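MEDIA RELEASE
For immediate use, 1 March 2022

Vadska opens control room fatigue program to smaller operators

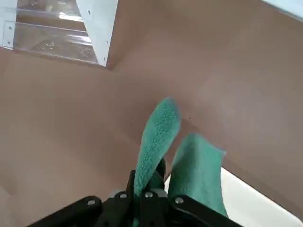
Two fingers wrapped in green textured fabric, on a black gripper.

CIDTHORPE - Human factors consultancy Vadska today opened its shift handover and fatigue program to water, rail and power operators with fewer than 1000 staff. Applications from this morning. Places limited, first intake starts later in March.

The program, called Zollora, looks at what happens in control rooms in the stretch either side of a shift change. Who is in the room, what gets said, what gets written down, what gets left for the next crew to find on their own. Until now only offered to large utilities under contract.

"Small operators ring us all the time and we've had to send them away," said Asanka Siriwardena, managing director of Vadska. "They run the same hours as the big ones with a fraction of the people. One person off sick and the whole roster goes sideways. We wanted something they could afford and could finish."

Zollora runs for 16 weeks at each site. Two Vadska staff attend on site for the first fortnight, days and nights, sitting with operators and talking through the work as it's done. After that the contact is by phone and video with 2 return visits, one unannounced to management but always agreed with the crew beforehand.

Sites receive a written report, a redrafted handover sheet and a roster review. Operators see the report first. Vadska says that is a condition of taking part and will not be negotiated.

"I've sat through enough investigations where the finding is 'operator failed to follow procedure' and everyone goes home," said Nusrat Samarakoon, who leads the field team. "Then you look at the procedure and it was writen for a panel they took out years ago. If we only talk to the managers we'll get the manual read back to us. We want the work the way its really done at three in the morning."

The program was tried at 4 sites run by Thambiah, a regional water and wastewater operator. Crews there asked for changes to alarm lists, a longer paid overlap between shifts, and a second chair at the main desk so the outgoing operator could stay seated during handover. All three have been adopted. Thambiah will keep the new handover sheet and review it with crews each year.

Debashish Sheikh, operations manager at Thambiah, said the overlap had been the hardest sell.

"It costs money, no way around it. Finance asked what we were buying. I told them to come and sit in on a changeover, and they did, and we got the overlap."

Mr Sheikh said crews had been wary at the start. "They thought it was a time and motion job. Fair enough too. Took a few night shifts and a fair bit of tea."

Who can apply
Operators of staffed control rooms in water, wastewater, rail, electricity and gas. Must run at least one overnight shift. Fewer than 1000 employees across the organisation. Written agreement from crew representatives needed with the application, applications without it will be sent back.

Cost
Fixed fee per site, quoted on application. Travel for remote sites charged seperately.

Information session
An online session for managers and crew reps will be held in March. Hosted by Arif Saha, program coordinator. Questions in advance welcome. A recording will be sent to anyone who registers.

About Vadska
Vadska is a human factors and ergonomics consultancy based in Cidthorpe. It works with utilities, transport and health organisations on rostering, control room layout, alarm design and incident review.

Media contact
Ashraful Mollah, communications, Vadska
Interviews with Asanka Siriwardena and Nusrat Samarakoon on request. Ms Samarakoon is on site most mornings, afternoons best.

ENDS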